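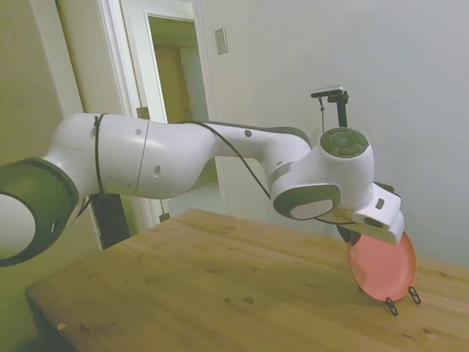

Pine table for a shared work room, is the finish worth paying for?

haneul_j
Gistska wants 200 for the pine table and another 19 for a tin of Zonard hard oil. The shop guy swore the oil makes pine "as tough as oak." I don't believe him. Has anybody used this stuff on a table that gets worked on every day?

ktki
No oil makes pine as tough as oak. It's a soft wood. You can dent it with a thumbnail before the oil and you can dent it after. What you get is easier wiping.

zarins_m
We've had one since November with the oil on it, and I'd buy it again. Plastic plates and binder clips live on ours, people drag them all over, and the top looks fine to me.

ktki
Plastic plates don't prove much. Try a vise or a cast iron pan. And "looks fine" from someone who already paid isn't much of a test. Any chips along the front edge?

zarins_m
One small pale one near the front. I don't know when it got there. I like the knots, so a mark here and there disappears for me. 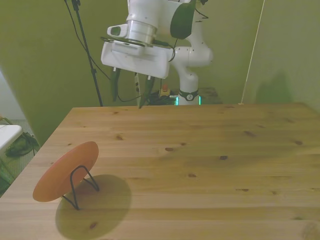 The pine table, far edge toward the back

byun_bench
Nice color, but I can't tell oil from bare wood in a picture and I doubt anyone here can. Merike, did you leave any part without oil to compare?

zarins_m
No, I did the whole top. Two coats, wiped off after 13 minutes like the tin says.

byun_bench
Then we don't know what the oil did. I put Gratness wax on half a shelf two years ago and left the other half alone. Same dents on both halves. The waxed half did shrug off a coffee ring, I'll give it that.

haneul_j
So it's 19 for coffee rings. What about the knots, do they bleed?

ktki
Sometimes, if they're fresh and sappy. Look at the underside before you pay. If it's sticky there, walk away, I don't care what they've got on top.

duksu
Disagree with ktki on the dents. A hard oil won't stop a dropped hammer, but it does help with scuffs from sliding stuff around. I run a school shop and we tried both.

ktki
Did you keep the tables side by side, with the same kids using them?

duksu
No, different rooms.

ktki
Well then.

haneul_j
OK. I'll get the table, skip the oil for now and put a mat down where the clamps go. If it gets ugly I'll sand it and try the Zonard on one half.

byun_bench
Do the half you use most, and put a pencil line underneath so you remember which one it was.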